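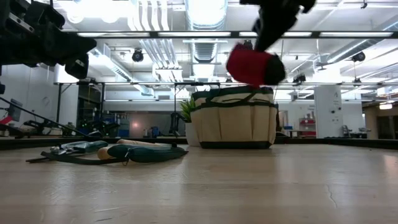
Chapter 7

Looking After a Two-Armed Bench Cell

By the time you reach this chapter you will have bolted down a cell, wired it, taught it a few positions and (if your workshop is anything like ours) spent a happy afternoon watching it pick things up and put them down again. It is a lovely stage to be at. Everything is new, the joints are quiet, the fingers close where you told them to close, and it is very tempting to believe that the job is finished. What comes next is the longer part of the story, the weeks and months in which the cell has to keep doing on a grey morning what it did so nicely on the day you showed it to your visitors.

We will stay with one cell for the whole chapter, the Briseck bench cell that you met in Chapter 4. It has two arms over a single wooden table, a gripper on each arm, and a job that most people can picture straight away, packing hand tools into a canvas garden bag. We chose it partly out of fondness. We also chose it because a soft bag is a wonderfully fussy thing to work with. A steel tray sits where you put it. A canvas bag leans, sags, gets nudged along the table and has straps across its mouth, and so any small fault in the cell tends to show itself there long before it would show itself in an easier job.

What a healthy cell looks like

Let's begin with the moment just before a tool goes into the bag, which is the one we would ask you to watch most closely. A tool held at a tilt over the rim of a bag tells you a great deal. If the tilt is about the same every time, then the fingers are gripping evenly, the tool is being picked up from the same spot, and the wrist is where the controller believes it to be. If the tilt wanders from one cycle to the next, something has begun to slip, and you will want to find out what before the tool starts catching on the trim.

New technicians often ask how much wandering is too much. On our own cell we let the tip of a tool drift by up to 15 millimetres, measured at the height of the rim, before we stop and look. Yours may need a tighter figure or a looser one, depending on how wide your bag opens and how well its sides stand up. Whatever figure you settle on, write it on the card at the cell, in pencil, with your initials beside it, so that the person on the next shift isn't left guessing what you had in mind.

The table counts as part of the machine

It took us an embarrassingly long time to learn this one, and we would like to spare you the trouble. When a cell begins to miss, people go straight to the arms. They check the cables, they re-teach the positions, they ring the supplier. Meanwhile the table has moved a little, or a joint in the top has opened up with the dry air of winter, and every position on it has shifted by a hair.

A wooden top is pleasant to work at and kind to dropped tools, and we wouldn't talk you out of one. It does ask for some attention, though. Run your palm along it once a week with the cell locked out. Look for cracks and raised grain, and pay particular attention to any line that lies across the path of a tool as it is being picked up. A thin handle resting across a ridge will sit slightly high at one end, and the fingers will take it slightly crooked. If you find a crack, mark both ends of it with a pencil and check again in a month. A crack that stays between its marks can usually be filled and forgotten. One that grows means the top is moving on its frame, and you should turn to section 7.6 before doing anything else.

The fingers and their pads

Grippers get dirty in ways that surprise people. Garden tools arrive with a film of oil on the metal and wax or varnish on the handles, and a little of each comes away on the pads with every grip. At first the pads only look a touch shiny. After a while a smooth, round object will begin to turn as it is lifted, ever so slightly, and the arm will carry it off at an angle you never taught.

We wipe the pads at the start of each shift with a clean lint-free cloth and the mild cleaner listed in Appendix B. Please don't use solvent from the paint bench, however handy it may be. It makes the rubber go hard, and hard rubber grips worse than dirty rubber. We change the pads every 400 hours of running time, both arms together, even when one set looks perfectly good. Mixing old and new pads leaves you with two arms that behave differently, and you will spend far more on head-scratching than you saved on rubber.

While the fingers are open, have a look at the small screws that hold them to the gripper body. They should be snug, with the paint mark on each head lined up with the mark beside it. If a mark has turned, don't simply tighten the screw and carry on. Take it out, clean the thread, put it back with a drop of thread locker and paint a fresh mark.

Two arms, one bag

A second arm doubles what the cell can do, and it adds a few things to look after as well. The idle arm has to wait somewhere, and that somewhere needs to be well clear of the working arm at every point in its swing. On the Briseck cell we call this the parked position, and we check it by hand whenever a new tool is added to the job. Longer tools need more room. Shears are the usual culprits, with handles that reach out much farther than you remember when you're looking at them lying flat.

Around a third of the call-outs we've kept notes on came down to a parked position that had been perfectly safe for the old set of tools and was a bit too close for the new one. The log from the Vitlow workshop, which we'll read together in section 7.4, has a good clear case of it, and you may enjoy trying to spot the fault before the technician did.

Before you go on

The sections that follow take you through the daily check, the weekly check, changing the pads, re-teaching a pick-up point and squaring the table. You will need a notebook, a pencil, a steel rule, a torch and a cell that you have permission to lock out. Keep the lock-out steps from Chapter 2 beside you, and go through them every time, including the times when you only mean to reach in for a second.

If you don't have a bench cell of your own, the practice log at the back of the book will let you follow along on paper. Start with section 7.1, and have your cell card filled in as far as the second line.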